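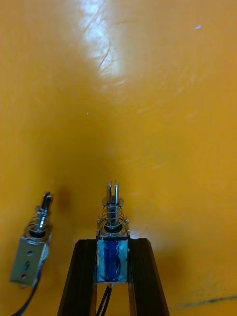

What's Inside Machines? Coils, Wires and Boards

Lots of things at home and at school have electrical parts hidden inside them. Open up an old machine (with a grown-up, and only when it is unplugged) and you will find some of the same kinds of parts again and again. This page is about three of them.

The solenoid

A solenoid is a coil of wire that turns into a magnet when electricity flows through it. Say it like this: SO-luh-noyd.

In a push-pull solenoid, a metal rod called a plunger sits in the middle of the coil. When the power is switched on, the magnet pulls on the plunger and the plunger moves. When the power is switched off, the magnetism goes away. Many solenoids have a spring that pushes the plunger back to where it started.

Solenoids are good at short, quick movements. Some electric door locks use one to slide the bolt. Some washing machines use them to open and close the valve that lets the water in. If you hear a click inside a machine, it might be a solenoid.

Twisted wires

Electricity needs a path to travel along, and a wire gives it one. The metal in the middle carries the electricity. The plastic on the outside is called insulation. It keeps the electricity where it belongs — and away from your fingers. 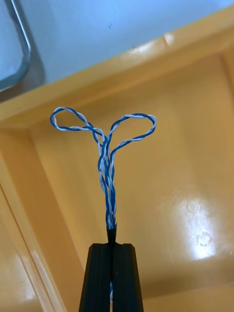
Blue and white wires twisted together, with a loop at the end of each branch.

Wires are often twisted in pairs. The twist keeps them tidy, and it also helps block interference. Interference is unwanted electrical "noise" that can mix up a signal. The cables that carry the internet around a building often have twisted pairs inside them.

The colors help people tell one wire from another. There can be 100 wires or more in a big machine, and it would be very hard to fix if they were all gray.

The circuit board 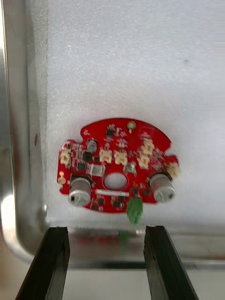
Tipoki Science Center — Junior Makers Club

A circuit board is a flat board with thin metal paths on it. The paths join the parts together, so the board does the job of a lot of loose wires. Many boards are green, but they can be other colors too. This one is red, and it has a round hole near the middle.

The two silver cylinders are capacitors. A capacitor stores a little electricity and lets it go when it is needed. The small cream-colored boxes are connectors, where plugs can go in. The tiny black chips and other small parts have their own jobs to do.

Try it: make a twisted pair

You will need 2 pieces of yarn in different colors. Tie them together at one end and tape the knot to a table. Twist the loose ends around each other until you reach the bottom, then tie another knot.

Stay safe

Never open anything that is plugged in. Some capacitors can hold electricity after the power is off, so ask an adult before you touch a circuit board.

Words by Nilmini Akanda. Checked by Zhenhua Shen.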